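Right, a few of you asked what I've been doing since August, so here's a thread. Short version: I've been trying to get two robot arms to handle clothes and most of my time has gone on a message queue.

The project is called Clukano. It's the software that sits between "here is what the cameras see" and "here is where the arms go". I didn't name it. Please don't ask me how to pronounce it, we have three versions in the office and I switch depending on who's in the room.

So the first thing we had was a planner that worked out a path for each arm on its own. Lovely with boxes. Absolutely hopeless with a shirt! The moment both grippers have hold of the same bit of fabric, the arms aren't independent any more and the planner has no idea.

You get one arm cheerfully taking the short way round while the other takes the scenic route, and the cloth in the middle goes tight. Then the force limit trips and everything stops. I have watched that happen so many times I can tell from the sound of the motors.

The fix was to plan for the pair. You pick how far apart the grippers are allowed to be, give that as a hard limit, and let the solver move both arms inside it. Slower to solve, but we run the low-level control at 800 Hz underneath and only replan 2 times a second, so it keeps up.

(Yes, 2. I know. Someone's going to reply that their planner does 100. Mine doesn't have to, fabric is slow and floppy and it'll wait for you.)

Then perception. We use a model called Lorente to find edges and corners on the garment, and it was great on pale things and terrible on dark ones. Dark blue on a dark fold is just a blob as far as it's concerned. It kept telling me a sleeve was a collar with total confidence.

I spent ages fiddling with the exposure before I gave in and looked at the training set. 361 garments, hardly any of them dark. Well, there's your problem. We've been adding navy and black stuff ever since and the corner scores have crept up nicely.

The other thing that helped was not trusting one look. Now it pinches, lifts a bit, looks again, and only then decides what it's holding. Feels like cheating but it's what I do with a fitted sheet, so I'm fine with it. 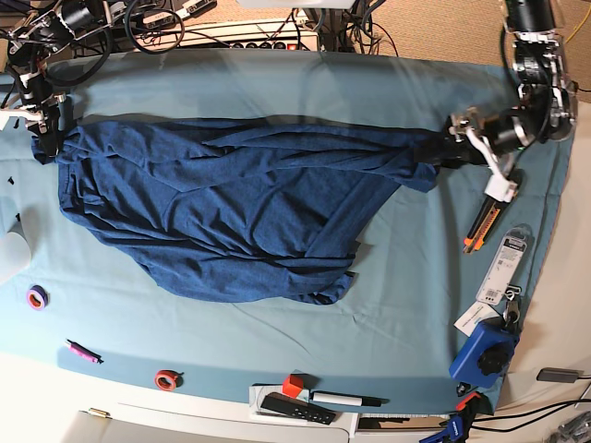
Anyway, back to the message queue. The camera messages and the joint messages were stamped by two different clocks, and they drifted. Not by much! Just enough that by mid-afternoon every grasp landed slightly off, and if you restarted everything it was perfect again. Maddening.

I blamed the calibration. I recalibrated the wrists over and over. Then I opened a log in Clundiline (our replay tool, it's ugly and I love it), put the two streams side by side and there was the gap, growing all day like a slow puncture.

Moved everything on to one clock, threw out any camera message that's too old to match a joint reading, done. It came to fewer lines than this thread.

Next up is Usia, which is the bit that decides what order to fold things in. At the moment it's a big pile of if statements and I'm a bit ashamed of it. If anyone's done ordering for cloth without a huge learned model, my replies are open, I'd love to hear what you used.

Also taking suggestions for a better way to draw a force limit on a plot. Mine is a red line and I keep forgetting which arm it belongs to.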